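Urngate craft room — spring safety check, with my comments

Filled in by Merja Laitinen, April, started at 4 in the afternoon and finished when my tea had gone cold.

Right, a few words first. Jerome asked for ticks and crosses only, and I did try, but last spring's sheet had a cross next to "window" and by summer none of us could remember what was wrong with the window. So you're getting comments! Skip to the bottom if you only want the jobs.

1. Door and way out
Door opens fully — OK
Route to the stairs clear — OK
Fire door closes by itself — NO
It closes if you give it a shove, but left alone it stops a hand's width short. I tried it over and over and it did the same every time. Danish thinks the closer wants adjusting and says he can do it with a screwdriver, but I'd like Canpolat to look at it as they fitted it in the first place. Not one for us to fiddle with, sorry Danish.

2. Floor
Trip hazards — OK
Mats flat — OK, just
The mat by the sink has started curling at one corner. I turned it round so the curl faces the wall. That'll do for this term but please could we order another.

3. Sockets and leads
Sockets undamaged — OK
Leads undamaged — one to replace
Test labels in date — OK
The lead on the glue gun has a nick in it near the plug, so I've taken it out of the cupboard and locked it in the office. Vilja, I know it's your favourite one. The other glue gun is perfectly good and heats up faster anyway. Extension lead 77 has lost its label but I found it on the list, tested and passed, so I've written a new one and stuck it on with proper tape this time.

4. Tables
Steady, no wobble — OK
Edges smooth — OK
Surface clean, no splits — OK
Nothing sharp left out — OK
I leaned on the big white table from every side (quite hard, I'm not a small woman) and it didn't budge. I also ran a cloth along the edges to see if it would snag, which is a trick I got from Eino, and it came away clean. He used to do it with his bare palm until he got a splinter off the old bench, the one that had been here since 1980. 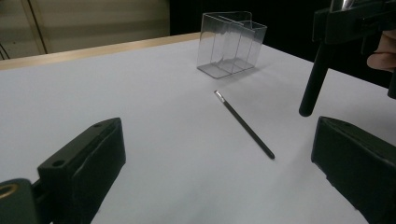
Sharp things are what I worry about most on the tables. Scalpels and bradawls get put down in the middle of a job and then somebody sweeps their arm across to reach the ruler. The rule is still the same as on the wall: blades go back in the tin between cuts, pens and pencils go in a pot or a box, and whoever uses the table last has a good look over it before the lights go off. Small bits matter too on the mornings when the toddlers are in, so pen caps, beads and pins all count.

5. Storage
Shelves fixed to wall — OK
Heavy things low down — NO, put right
Boxes not cracked — two thrown out
Who put the paper trimmer on the top shelf? It weighs as much as a small dog. It's on the bottom now and I'd love it to stay there. I went through the plastic boxes as well and two had split along the base, with edges sharp enough to catch a finger, so they've gone. If you find another one like that, don't tape it up, just bin it.

6. Glues, paints and sprays
Lids on — mostly
Original labels on — NO
Locked away — OK
There was a jam jar of something clear at the back of the cupboard with no label at all. I didn't sniff it and neither should you. It's in the metal bin with the lid on, waiting for the Nerkamham tip run. Please, please don't decant things into jam jars, however handy it is.

7. Light and air
All lights working — OK
Window opens and stays open — OK
The window is mended, hurrah. The stay used to slip and the whole thing would come down with a bang, which I think is what last year's cross meant.

8. First aid and fire
First aid box full — low on plasters
Extinguisher in place, pin in — OK
Extinguisher number 2231, gauge in the green, bracket tight. There were only a few plasters left and all of them were the tiny round sort that fall off as soon as you wash your hands. I've put a strip of mine in for now. Could we get the fabric ones next time? They cost a bit more but they do stay on.

Jobs from this sheet

Fire door closer — I'll ring Canpolat
Glue gun lead — Danish, or a new glue gun if it's cheaper
Mat by the sink — Vilja to order from Stivora
Mystery jar to the tip — Eino, next time he's taking the van
Plasters, fabric — Jerome
Paper trimmer stays on the bottom shelf — everybody

Copy of this is in the blue folder and another one is pinned up inside the cupboard door. If you do one of the jobs, put your initials next to it on the cupboard copy, as that's the one I look at.

Merja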